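Section 4. Stocking the drinks shelves

Before you touch a single bottle, do the boring bit and check the unit is level. I know, I know, you did it in Section 3. Do it again! Shelves settle once they've stood overnight, and bottles find every slope you missed.

You'll need the stock sheet, two clean cloths, the step stool and the shelf labels that came in the flat envelope marked Plodora. If your envelope is missing, call the Destitz store and ask for Ottavio Piras, who keeps spares in his desk (he'll grumble, he always sends them).

4.1 Getting the shelves ready

1. Wipe every shelf from the top down with a damp cloth, then go over it dry. I use plain warm water. The lemon spray leaves a film and the bottles skate around on it.

2. Push down on the front edge of each shelf with both hands. It shouldn't move at all. If it clicks, the bracket wasn't home, so lift it out and seat it again.

3. Clip the labels on loosely for now. You will change your mind about at least one row, and the clips get brittle if you keep prying them off.

CAUTION: Never load a shelf while somebody is adjusting the one above it. I have the bruise to go with this one.

4.2 Loading the bottles

4. Start at the bottom and work up. Full bottles are heavy, and a unit that's loaded at the top and empty at the bottom wants to come and meet you.

5. Fill each row from the back. Slide the first bottle all the way in, set the next one against it, and keep going until you reach the front. Leave yourself a finger's width at the lip.

6. Keep one color to a row wherever the stock lets you. We tried sorting by brand in the old Brorkik shop and it looked like a yard sale. By color, people spot what they want from the door, and you can see a gap from across the room, so refilling goes twice as fast.

7. If a color doesn't fill its row, put a second color beside it and start that one cleanly. Don't mix them bottle by bottle, please, it drives me nuts.

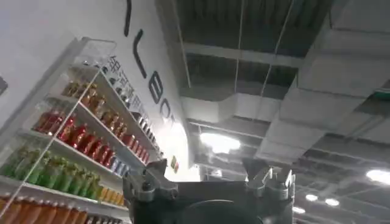
8. Turn the labels to the front as you go. Going back to do it afterward takes forever (ask me about my first February here) and you'll knock something over reaching past the front bottles.

9. Step back to the doorway and look at the whole thing. Crooked rows jump out from there in a way they never do when your nose is in the shelf.

NOTE: A full load at the Cattaneo branch is around 300 bottles, and one person can get through it in 60 minutes with the boxes already opened. Working alone with sealed boxes, give yourself the whole morning.

4.3 Keeping it tidy

10. Pull bottles forward at 9 every morning before you open, and bring new stock in behind the old.

11. If a bottle leaks, empty the entire row. Sticky stuff creeps along under the neighbors and you won't find it till you lift them.

12. Write anything you changed on the stock sheet and pop it back in the folder. Section 5 covers ordering, and you'll want those notes next to you when you get there.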